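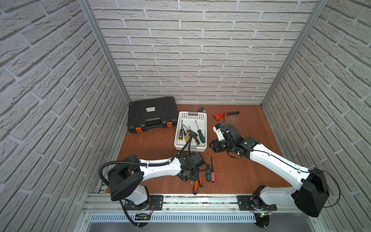 Section 5: Setting up your tool corner

Now for the fun part! Your Custico bench top is in place, the walls are up, and it's time to give every tool a home. Set aside 30 minutes the first time through. After that, putting things back takes hardly any time at all.

Before you start

Clear the work surface and wipe it with a dry cloth. Brick-patterned panels have a rough texture that loves to hold dust, so run a soft brush along the mortar lines too – you'll be surprised how much comes out.

Setting out the tools

1. Lay the toolbox flat in the back-left corner, with the long side and the carrying handle facing you. Both latches should be easy to reach.

2. Open the lid all the way once. If it touches the wall, pull the box toward you until it swings freely, then close it again.

3. Place the basket just to the right of the toolbox. Ours is white plastic with perforated sides, and we love it for screwdrivers, but any shallow basket will do.

4. Put your everyday screwdrivers in the basket with the shafts pointing toward the back wall. The handles end up nearest your hand, and the different colors make it really easy to grab the one you want.

5. Lay the pipe wrench to the right of the basket, jaw to the left and handle to the right. It gets plenty of room there and comes up in one easy lift.

6. Try a reach for each tool from where you normally stand. Move anything that feels like a stretch.

Note: Five screwdrivers is a nice number for one basket (a few more will fit, but then you start digging!). Spares can go in the toolbox.

Note: If you're using the Vaten liner, trim it to 39 cm before it goes into the basket.

Caution: Never stand a pipe wrench on end against the wall. It can slide and chip the panel or land on your foot.

Caution: Close both latches fully before you lift the toolbox by its handle.

When everything has its place, go on to Section 7 for cleaning and care of the work surface.

Section text by Lindiwe Mabaso. Last updated Feb 4, 2022.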